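Progress report to the Wostirero fund, second period
Project: Dorkano, software for learning cloth handling from hand-held gripper demonstrations

In this period we finished the recording pipeline and began to train the first policy on folded cloth. The work is on schedule, except for the planner, which I explain further down.

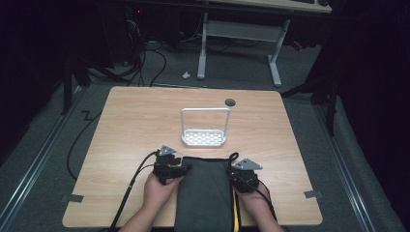

Cloth task at the recording table, with the white wire rack on the tabletop.

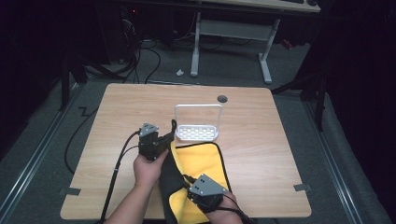

Szabolcs Bozsik
Software lead, Dorkano project

Recording and data. We now have 2,473 demonstrations in the store. Of these, 1,695 passed the automatic check, which compares the time stamps of the two grippers and rejects an episode when they drift apart. Most rejected episodes come from the first weeks, before Réka Deák rewrote the synchronization module. Since January only 106 episodes were rejected.

Perception. The cloth is the difficult object. When it is folded, one side can hide the other, and our segmentation model then reports two objects in place of one. Dorottya Tóth added a short memory of the previous frames -- this helps, but it makes the model slower than we would like. The rack gives a different problem: the model sometimes takes the wood grain inside the handle as a part of the rack.

Planning. The two-arm planner is four weeks late. It finds good paths for each arm alone, but it is too careful when both arms hold the same cloth, and it often stops without an answer. Kári Hauksdóttir is testing a version where the distance limit between the arms changes with the phase of the task.

Tooling. The replay viewer is ready and was given to our partners in Ulby. They asked for an export of single episodes, and we will add it.

Next period. We will train again on the full checked set, finish the planner tests and deliver the export function. We do not ask for any change in the budget.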